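轨道组工作记录本 第三册
二月 上午九点开始记

接着上次没写完的部分。Rurnby 的末级残骸还在衰减,昨晚收到的新一组根数比前一组低了不少,近地点已经到149公里,远地点掉得更快。Ketine 站的雷达只给了两个弧段,第二个弧段很短,仰角又低,测距残差偏大,先降权处理,没有剔除。

今天要做的事:重跑再入窗口,把阻力系数的先验放宽,再和 Zavala 那边的结果对一遍。

先说大气模型。上次用的是三天前的地磁指数预报,实际值高出一截,热层密度被低估了。换成实测值以后,同一组根数算出来的再入时刻提前了将近两圈。这个差别不小,以后凡是近地点低于200公里的目标,开跑之前先更新指数文件,不要直接用缓存里的。脚本里我加了一行检查,文件时间超过六小时会报警,但不会停。

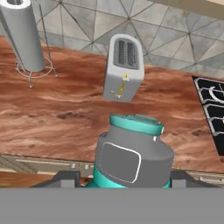

俯视,木纹或石纹台面上的双槽烤面包机,左上是纸巾架。

蒙特卡洛跑了1000个样本,初始状态按协方差抽,弹道系数按对数正态抽,密度再乘一个随机因子。有两个样本积分发散,查了一下是步长上限设得太大,进入稠密大气以后一步跨过了终止高度。把上限改成30秒,低于120公里时再减半,重跑后没有再出现。耗时长了一些,可以接受。

再入时刻的分布还是右侧拖尾。中位数比昨天的结果早,窗口宽度从十一小时收到七小时左右。落点不报,七小时对应好几圈,星下点绕地球好几遍,报了也没有意义。Hyun-seo Yang 问能不能先排除高纬地区,可以,倾角摆在那里,这一条写进简报。

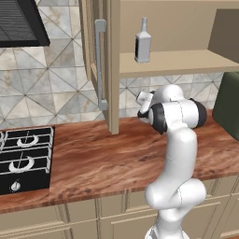 姿态问题一直没有定论。光变曲线显示残骸在翻滚,周期不太稳定,平均迎风面积只能按随机翻滚取。如果后面转成大端朝前的稳定姿态,弹道系数会变,窗口要整体往后挪。给新来的同事讲这一点时打了个比方:细长的物体正对着长边看和顺着长边看,投影面积差得很远,残骸也是一样。他们听完就明白为什么面积不能只填一个数。下次培训可以照这样讲,不用先推公式。

和 Zavala 对数。他们的中位时刻比我们晚419秒,这个量级在预期之内。对方用的密度模型不同,弹道系数是拟合出来的,没有加先验。两边窗口重叠很大,不需要专门解释。不过他们的根数历元比我们早一圈,等他们更新后再比一次。坐标系也确认过了,都是瞬时真赤道,上回闹出的岁差问题这次没有。

剩下的步骤,按顺序:

一、等 Ketine 下一个过境弧段,预计下午两点前后到。到了先看仰角,低于十度的点单独标出来。

二、用新弧段重新定轨,阻力参数一起解。如果解出来的值和先验差三倍标准差以上,先别发,找我。

三、Sketari 的光学观测今晚要看天气。云多的话就只靠雷达,简报里注明数据来源。 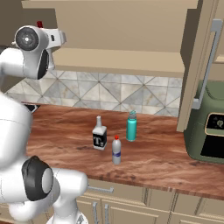
碎片存活估计

这一部分还很粗。干重数据来自公开资料,内部构件只能按典型末级来估。贮箱壁薄,铝合金部分大多会在八十到七十公里之间解体烧蚀。需要留意的是高压气瓶和发动机的推力室,气瓶是复合材料缠绕的,存活概率不低。

按三个解体高度各算了一遍,78公里作基准,上下各加减四公里。存活质量对解体高度的敏感程度比我预想的小,对初始温度的假设反而更敏感。初温现在统一取的300开,没有考虑再入前几圈的气动加热,低轨道上这部分不能完全忽略。Hyun-seo Yang 建议从近地点130公里开始算热积累,我同意,工作量也不大,本周内改。

碎片散布沿轨方向很长,横向很窄,和以前几次的形状一致。图先不放进简报,等窗口收到两小时以内再说。
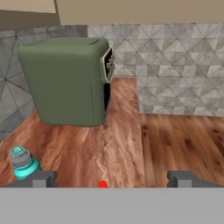

第三册 第47页

下午两点四十。Ketine 的弧段到了,最高仰角四十一度,质量好。重新定轨后阻力参数比先验高百分之八,在范围之内。窗口收到五小时,中位数基本没动,说明上午换指数文件是对的。

简报第二版已发,抬头写错了目标编号,二十分钟后补发了更正版。模板里的编号是手填的,应该改成从根数文件里读,记到待办里。

待办:
编号自动读取。
热积累模块。
步长设置写进说明文档,旧算例也要重跑一遍。
向 Zavala 要他们的密度修正因子。

夜里值班的人注意,九点和十一点各跑一次,结果放共享目录,文件名带历元。中位时刻如果移动超过半小时就打电话叫我。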